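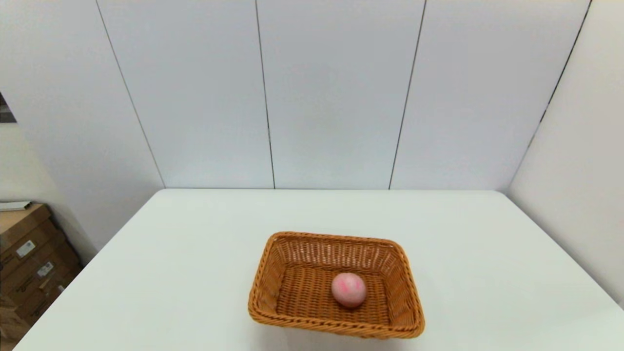 줄 서는 라멘집, 덜 기다리고 먹는 방법

여름만 되면 주변에서 꼭 물어봐요. "그 집 도대체 어떻게 들어가는 거야?" 저는 더위에 약하면서도 라멘 앞에서는 이상하게 부지런해지는 사람이라(다른 일에는 전혀 안 그래요ㅎㅎ) 나름대로 요령이 생겼거든요. 오늘은 제가 자주 가는 라멘집 우타르(Utar)를 기준으로 순서대로 적어 볼게요. 다른 집에서도 대부분 통할 거예요!

1. 번호표가 있는 집인지부터 확인하기

인기 있는 집이라고 다 문 앞에 줄을 세우는 건 아니에요. 우타르는 아침에 종이 번호표를 나눠 주고, 시간 맞춰 다시 오라고 해요. 저는 이걸 모르고 첫날 골목에서 땀만 뻘뻘 흘리다 돌아왔어요. 가게 문에 붙은 안내문이나 SNS 공지를 전날 밤에 꼭 한번 보세요. 임시 휴무도 보통 거기에 먼저 올라와요. 8월에는 휴가로 며칠씩 쉬는 집이 많으니까 더더욱요.

2. 몇 번째 순서에 들어가는지 계산하기

우타르는 카운터석만 16석이에요. 첫 순서에 앉으려면 앞에 열다섯 명까지만 있어야 한다는 얘기죠. 그다음부터는 한 명이 일어나면 한 명이 들어가는 식이라 생각보다 금방 줄어요. 셋 이상이 나란히 앉겠다고 하면 한참 밀리니까 혼자나 둘이 가는 게 제일 편해요. 일행이 많으면 따로 앉아도 괜찮다고 먼저 말씀하세요. 직원분 표정이 확 밝아집니다ㅋㅋ

3. 줄에서 메뉴 정해 두기

입구에 식권 자판기가 있는데, 뒤에 사람이 서 있으면 마음이 급해져서 엉뚱한 걸 누르게 돼요. 저는 차슈 추가를 누르려다가 공깃밥을 두 번 눌렀어요. 처음이라면 맨 왼쪽 위 버튼이 무난해요. 가게에서 제일 자신 있는 메뉴를 그 자리에 두는 집이 많더라고요. 우타르는 닭 육수 소금 라멘이 그 자리예요.

그리고 현금! 우타르 자판기는 카드도 안 되고 큰 지폐도 안 먹어요. 500엔 동전을 몇 개 챙겨 가면 정말 편해요.

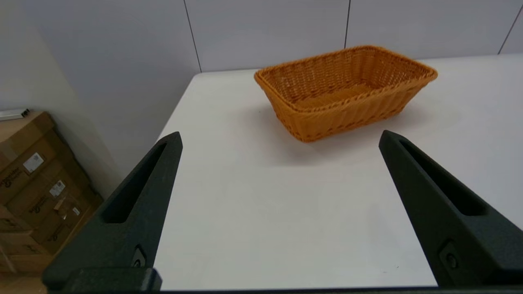
4. 면 굳기랑 국물 농도 말하기

자리에 앉아서 식권을 건넬 때 면을 어떻게 할지 물어봐요. 말이 안 통할까 봐 걱정하시는 분들이 많은데 "카타메(단단하게)", "후쓰(보통)", "야와라카메(부드럽게)" 이 정도만 알아도 충분해요. 저는 무조건 카타메파였는데, 이 집 면은 가늘어서 보통이 더 맛있었어요. 국물 맛을 면이 잘 데리고 올라온다고 해야 하나... 아무튼 처음엔 보통으로 드셔 보세요.

5. 먹는 동안

사진은 후다닥 찍고 바로 드세요. 라멘 면은 진짜 순식간에 불어요. 국물 먼저 두 숟갈, 그다음 면, 양념은 절반쯤 먹고 나서 넣는 게 제 순서예요. 유자 고추 페이스트가 있으면 숟가락 위에서 국물이랑 살짝 풀어 보세요. 그릇에 한 번에 풀어 버리면 되돌릴 수가 없어요(경험담이에요, 흑).

다 먹은 그릇은 카운터 위 선반에 올리고, 행주가 있으면 자리를 한번 슥 닦고 나와요. 꼭 해야 하는 건 아닌데 단골들은 거의 그렇게 하더라고요.
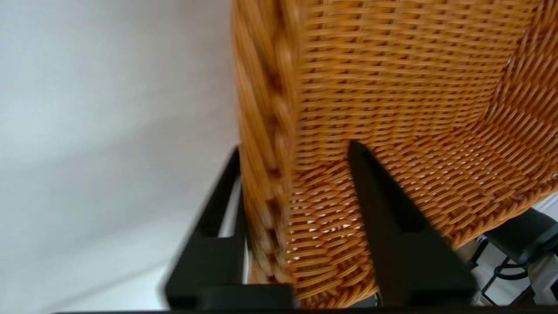 6. 실패했을 때 갈 곳

번호표가 다 떨어졌으면 미련 없이 움직이는 게 좋아요. 저는 같은 골목 끝에 있는 케라리(Kerari)로 가요. 여기는 츠케멘 집인데, 점심 피크만 지나면 바로 앉을 때도 많아요. 면을 찬물에 헹궈서 나오니까 더운 날에는 오히려 이쪽이 더 당겨요. 남은 국물에 따뜻한 육수를 부어 달라고 하는 것도 잊지 마시고요!

두 집 다 재료가 떨어지면 일찍 닫으니까 오후 2시 넘어서 간다면 전화 한번 해 보세요. 저는 그 시간에 갔다가 불 꺼진 가게 앞에서 편의점 삼각김밥을 먹은 적이 있어요.

영업시간이랑 번호표 방식은 2019-07-11 기준으로 적었어요. 혹시 바뀐 게 있으면 댓글로 알려 주세요. 확인하고 고쳐 둘게요!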